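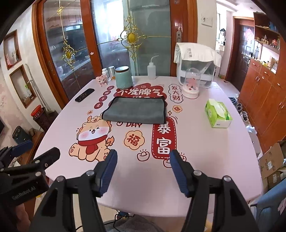
The purpose of this post is to set out the method by which rye bread is now baked in this household, and to record the changes made to it over the past year. Several readers have written to ask for a full account, the earlier posts on the subject having been scattered and, in two places, inconsistent with one another. Where this account differs from those posts, it should be taken as the correct one.

The flour in use is a wholegrain rye from the mill at Clurnby, sold in paper sacks and ground rather coarse. A finer rye was used until August. It produced an acceptable loaf, but the crumb was dense at the base and tended to stick to the knife for two days after baking. The coarser flour takes up water more slowly and gives a more open slice. It is dearer, and it must be ordered ahead, as the shop on Claltum Road does not keep it on the shelf.

The starter

The starter is kept in the refrigerator and fed once a week with equal weights of rye flour and water. On the evening before baking, a spoonful is mixed with a larger quantity of flour and lukewarm water, covered, and left on the worktop overnight. By morning it should have risen, domed slightly and begun to smell of sour apples. If the dome has already fallen, the starter may still be used, although the loaf will be sharper in flavour. A starter which has not moved at all should be given more time and a warmer shelf.

The dough

For one large loaf, 600 grams of flour are weighed into a wide bowl with two level teaspoons of salt and a tablespoon of black treacle. The whole of the overnight mixture is added, with enough warm water to make a paste resembling thick porridge. Rye dough is not kneaded. It is stirred with a strong spoon until no dry patches remain, then scraped into a greased and floured tin and smoothed with a wet hand.

Caraway seeds are traditional and are recommended. They should be toasted lightly in a dry pan and allowed to cool before they go in. Opinion at our table is divided as to the amount, and a modest teaspoonful has been adopted as the settled position.

The tin is covered and left until the surface shows small holes, as though pricked with a pin. In the winter months this may take most of the day. The dough should come close to the rim but should not be allowed to rise above it, as the sides will otherwise spill over and burn.

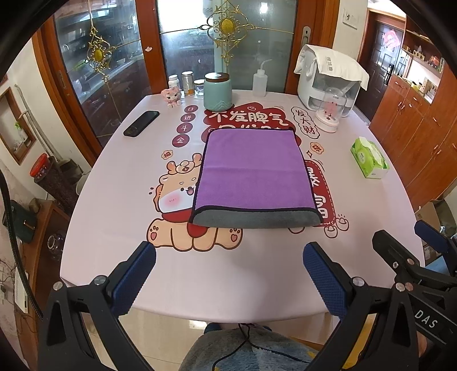 Can the rye loaf be cut on the day it is baked?

It is better left until the next day, wrapped in a clean cloth once it is fully cool, as the crumb needs that time to set and will otherwise smear under the knife.

Baking

The oven is heated as high as it will go. The loaf is baked at that heat for 19 minutes, after which the temperature is reduced to moderate for a further 35. It is then removed from the tin and returned to the bare shelf for a final six minutes to firm the sides. Ovens differ a good deal, and the colour of the crust remains a more reliable guide than the clock. It should be a deep brown, nearly that of the treacle, and the underside should sound hollow when tapped.

The tin is an Orozco, of heavy steel, bought second-hand. A lighter tin was tried and gave a pale base. Readers using glass or ceramic should expect to bake for longer and are advised to grease generously, particularly in the corners.

Serving and keeping

The loaf keeps well for a week in a bread bin. It should be sliced thinly. Cold butter and smoked mackerel are the usual accompaniments here, with pickled cucumber when there is any left in the jar. It also makes very good toast, for which the slices may be cut a little thicker. The ends are dried in a low oven and crushed, and are used to thicken beetroot soup or to coat fishcakes.

A seeded version of the same loaf is being tested at present. The first attempt held too much water and sank in the middle. The second was sound, but the sunflower seeds on top scorched before the centre was cooked. The method will be published when it has produced two good loaves in succession.

Posted 26/11/2024 in Bread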